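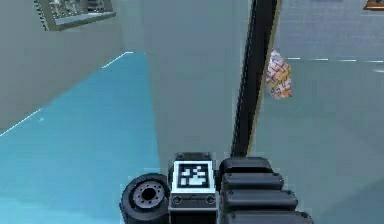 Fig. 4. Square marker on top of housing, gray wall column ahead.

4. Filing an incident report in Driverport

For Larkcombe bus and rail operators. Injury, assault, door or coupling incident, anyone on the tracks. Call control first, always. Report comes after.

1. Log in with your badge number. Locked out? Dispatch can reset you, ext. 47.
2. Tap New Incident. Pick the line, then the vehicle. Trains — pick the car too, not just the lead car.
3. Enter time of incident. Time it happened, not time your typing.
4. Add witnesses. Up to 20. Name and phone is enough, police take the statements.
5. Press Hold Video. Onboard video overwrites itself, so do this before you write anything else. Wait for the green check.

Note: older Plastavis recorders show no green check. Write down the hold code instead.

CAUTION: Do not play back or copy video on your own phone. It may be evidence. 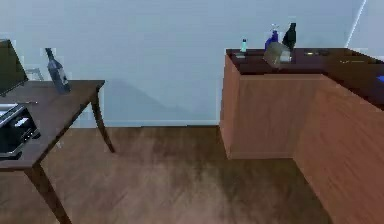
6. Write what you saw and heard. Short. 200 words max, the box cuts you off without warning. No guesses about fault.
7. Submit before end of shift. Drafts are deleted after six hours.

4.1 If police ask for the report

Don't print it. Don't forward it. Give the officer the report number and the Cullinane Street records desk (closed Thursday mornings). Records sends the report and video togther.

Changed your mind about something? Use Add Statement. Submitted reports can't be edited — the original stays on file.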